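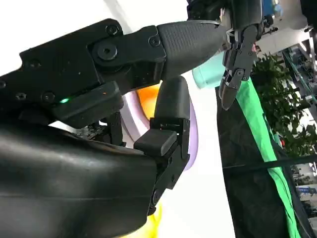 What Does a Screw Do?

A screw is a small piece of metal that holds other things together. It looks simple, but it has three parts that each do a job: the head, the shank and the thread.

The head is the wide end. It stops the screw from going all the way through, and it presses down on whatever is under it. The shank is the long part, like a pole. The thread is the thin ridge that winds around the shank from one end toward the other.

A ramp in disguise

You have walked up a ramp before. A ramp is longer than a flight of steps, but it is easier to climb. The thread on a screw is a ramp too - it is just wrapped around a pole.

You can make one to see how this works. Cut a triangle out of paper with one square corner. Make the bottom edge 15 centimeters long and the side edge a little shorter. Color the sloping edge with a marker. Now lay a pencil along the side edge and roll the paper around it. The colored line climbs around the pencil like the thread on a screw.

When you turn a screw, the thread slides along the material and pulls the screw in. One full turn moves it only a tiny way, but it moves with a lot of force.

Different heads

Look at the screws on a door hinge, a bike or a desk. Some heads have one straight slot. Some have a cross. Others have a hole with six sides, called a socket, and you turn those with a bent metal bar called a hex key. The tool has to match the head. If it doesn't, it slips and wears down the metal.

Some heads are flat on top and sit level with the surface. Others are round and stick up.

Screws that let things move

Not every screw is there to keep things still. In a pair of scissors, a screw often goes through both blades at the place where they cross. The blades swing around it. A place where two parts meet and can move is called a joint. You have joints too, in your knuckles and elbows, but yours are held together by tough bands called ligaments.

Which way do I turn it?

Most screws get tighter when you turn them clockwise, the same way the hands go around a clock. Many people remember this as "righty-tighty, lefty-loosey." A few screws work the other way. The left pedal on a bike is one place to find that kind of thread.

Try a screw hunt

Pick one room and look for screws. Omprakash Agarwal's class at Ellomholm School found 26 in their reading corner, and most of them were under the chairs. Draw each kind of head you find. Leave the screws where they are!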